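Fanetti by regional rail and bus, a thread on how the passes and transfers work. Written for people who want to see the place over several days without renting a car. Prices left out on purpose, they change every January.

1/ Fanetti has two stations. Fanetti Central is the one on the main line. Fanetti Harbor is the terminus of the Dasau branch and sits closer to the old town. Trip planners default to Central even when Harbor is the shorter walk. Enter the station name in full or you get the wrong one.

2/ The old town is walkable from Harbor in 5 minutes: out of the east exit, over the footbridge, left along the quay. From Central it is a bus ride with one transfer, or a long straight walk beside a four-lane road with no shade.

3/ The visitor pass comes in two versions. City covers buses, the funicular and the harbor ferry. Region adds the branch line to Dasau and the bus to Mabula. Neither version covers the main line. I have seen people fined for this between Central and the next stop up.

4/ The pass is valid for calendar days. It expires at the end of service on the last day, which the operator defines as the last departure on each route. A night bus that leaves before the cutoff is valid through to its terminus.

5/ Validation: once, on first use, at the yellow post on the platform or the reader behind the driver. After that you only show it. Tapping again does no harm but the reader gives an error tone, and drivers tend to wave you back to try again.

6/ Funicular. Lower station is behind the covered market, upper station is at the castle gardens. Cars leave every quarter hour and hold 50 passengers. If a tour group is in line, take the stairs to the left of the lower station. They are steep and have a handrail on one side only.

7/ The castle itself: grounds are open without a ticket. The tower and the armory share one ticket, sold at the gatehouse and not at the tower door. The armory labels are in the local language only. The printed guide in English is kept under the counter and has to be requested.

8/ Harbor ferry. It runs in a triangle: quay, breakwater, shipyard museum, quay. It goes one way around only. If you want to get from the shipyard museum to the breakwater you have to pass through the quay first, and walking the shore path is faster.

9/ Shipyard museum: allow half a day. The rope shed and the dry dock are outdoors and close early in winter. The model hall stays open later, so do it last. Bags larger than a daypack go in the lockers, which take coins and return them.

10/ Day trip one, Dasau. The branch line is single track with a passing loop at the midpoint, so one late train delays the next one in the opposite direction. Sit on the right going out for the river. The left side is mostly embankment.

11/ Dasau has a craft quarter in the former mill: pottery, bookbinding, spoon carving, a small print shop. Workshops are open to visitors in the mornings. The shops on the ground floor stay open all day.
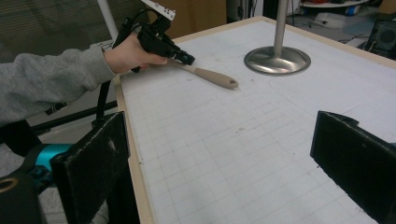 Wooden spoon on the gridded tabletop.

12/ Lunch in Dasau is limited. The mill canteen serves until it runs out. There is a bakery opposite the station and a grocery store one block behind it. The restaurant on the square is closed at lunch outside the summer season, although the board out front suggests otherwise.

13/ The return from Dasau is hourly until early evening and then every two hours. The timetable posted in the waiting room is correct. The one at the bus stop outside belongs to a different operator.

14/ Day trip two, Mabula. Route 85 from Central, bay 4, end of the line. It is a reservoir village with a signed loop trail, a chapel and one café. The bus takes the valley road out and the ridge road back, so the two directions serve different stops. Do not wait across the street from where you got off. The return stop is uphill, next to the chapel.

15/ The loop trail at Mabula is marked in blue. A white marking joins it at the dam and leads over the ridge to the next valley, which has no bus. At the dam, keep the water on your left. The surface is gravel to the dam and dirt after it — fine in ordinary shoes when dry.

16/ Swimming is allowed at the north end only, from the marked beach. There are changing cabins and a toilet, no lifeguard and no food. The café is at the opposite end of the reservoir.

17/ Plusville. It shows up on most lists of things to do in Fanetti. It is an indoor family park next to the highway interchange, outside the pass area, with its own shuttle from Central. The shuttle is included in admission if you buy in advance and charged separately if you pay at the door. With small children and heavy rain it is a reasonable afternoon. Otherwise I would use the time for the shipyard.

18/ Luggage. Central has lockers in three sizes, in the underpass between the platforms. Harbor has none. The tourist office on the quay takes bags during opening hours and wants them collected before closing — it does not hold anything overnight.

19/ Where to stay: for the old town and the ferry, anything near Harbor. For both day trips plus an early main line departure, Central is more practical and quieter than it looks on the map. Rooms facing the rail yard are the exception. Ask for the courtyard side.

20/ Suggested order for a short stay. First day old town, funicular, castle. Second day shipyard museum by ferry, model hall last. Third day Dasau, on an early train so the workshops are open. Mabula goes on whichever day has the best forecast, and everything else moves around it.

21/ Correction to 5/: the readers on the ferry were replaced and they now beep on every tap, valid or not. Look at the light. Green is valid, amber means already validated, red means see the crew.

22/ Timetables checked against the operator's site on 2020-07-09. Bus times to Mabula differ on public holidays and are posted separately, at the bottom of the regional page under "other services."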